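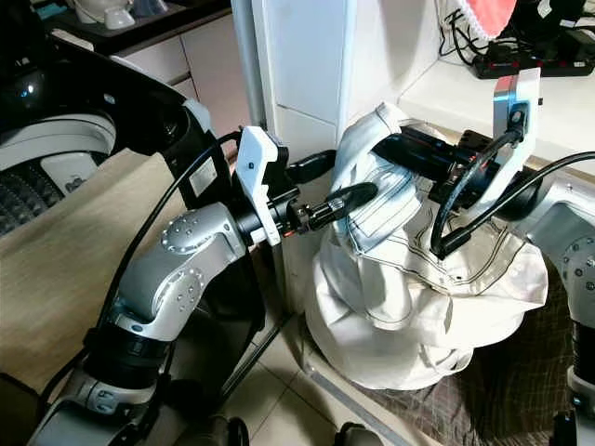 Laundry at the shared house in Trudbridge is Jamila Barua's department. She took it on six years ago, when she moved into the ground floor, and the first thing she did was throw out the plastic hampers. What replaced them was canvas. The bag by her machine is typical of what the house uses now: off-white, round at the bottom when it has something in it, gathered at the top, with dark stitched seams around the middle. It stands on a brown plaid mat so the canvas doesn't sit directly on the tile.

"The floor gets wet," Barua said. "It's a laundry corner in a kitchen. Somebody is always dripping something. The mat was three dollars at a yard sale and I wash it with the towels."

Barua shares the house with Ruwan Cassim and Dede Osei. Between them they own five bags, each one marked on the inside with a strip of colored tape. One is for sheets, one for towels, and the rest are for clothes. She said the sorting happens in the bedrooms, before anything comes to the kitchen.

"If you sort at the machine you end up with piles on the floor where people are trying to cook," she said. "I lived in a place like that in Dunbar. You'd step over socks to get to the fridge."

She likes canvas for a few reasons. It can go in the wash along with whatever was in it. It stays up fairly well when it's full, and when it's empty it folds down to the size of a magazine. The hampers cracked at the handles, and they took up the same amount of room full or empty.

The drawback is shrinkage. Her first two bags went through a hot cycle and came out too short to close properly.

"Cold water, and hang it upside down," she said. "I pull the seams straight while it's damp. After that it keeps its size."

She also has views on how full a bag should be. Hers are about 26 inches tall, and she stops well short of the top so there is enough loose fabric to gather and hold. Cassim fills his until it won't close. They have talked about it.

"I carry it in my arms like a baby, so what's the difference?" Cassim said when I asked him. He was making lunch and did not want to be interviewed. 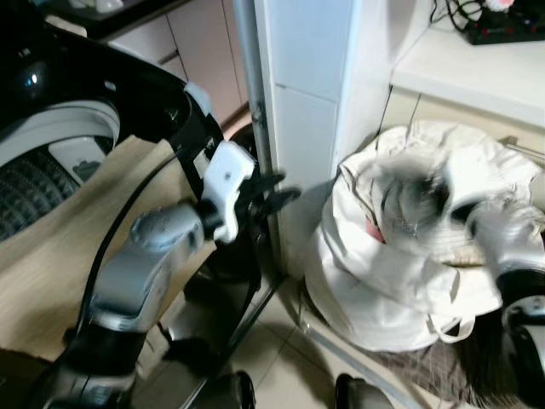 The laundry corner, with the top-loader on the left and the kitchen cabinets beyond it.

The washer is a top-loader with a black body, and Barua chose it over a front-loader after a long discussion with her housemates. The store in Prureck wanted $492 for it, delivery included. Osei wanted a front-loader because she had grown up with one. Barua has a bad knee and didn't want to crouch.

"Dede came around when she found out you can open the lid and throw in the sock you forgot," she said.

Osei, who was on her way out, confirmed this. "There's always a sock," she said.

Barua loads loosely and never packs the drum past the point where she can push her hand down the side. Towels go in one at a time, spread around the edge. She leaves the lid up for a few hours after the last load of the day, a habit she got from her uncle, Gayan Bandara, who ran a small laundry called Kudia until he retired.

"He would walk down the row at closing and lift every lid," she said. "If one was down in the morning, he asked who did it."

The tiled column by the washer is another thing she is glad of. She wipes it with the same cloth she uses on the machine, and splashes come off it easily. The painted wall in her old apartment had to be redone twice.

She keeps flat cardboard around too. A sheet of it was leaning against the front of the washer when I visited. She saves the big pieces from deliveries and puts them down on the tile in December, when everyone comes in with wet boots, and they go out with the recycling when they get soft.

I asked what she would change if she had the money. She thought about it for a while and said a second drying rack. The one they have holds a single load, and the sheets end up over the doors.

"Ruwan says we should get a dryer," she said. "I've asked him where it would go. He's still thinking."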